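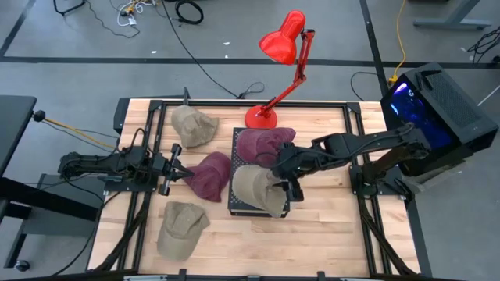 Udell wrote in to ask whether baseball caps can be stacked without crushing the front panels, and yes, they can!

How to stack caps so they keep their shape
August, by the Pradmont Closet Desk

1. Brush off the dust and let any sweaty caps air out overnight.
2. Sort by color. Tan with tan, maroon with maroon – so satisfying!
3. Set the first cap on a tray, crown up. Hold it near the brim so you don't dent the top.
4. Nest the next one over it, brims all facing the same way. Don't push the back in.
5. Stop at 10. Taller stacks lean, and the bottom brim goes flat (I tried 26 once, what a mess).

Got a floppy one? Stuff it with tissue paper first. It works wonders!

Contact | © Pradmont | Back to top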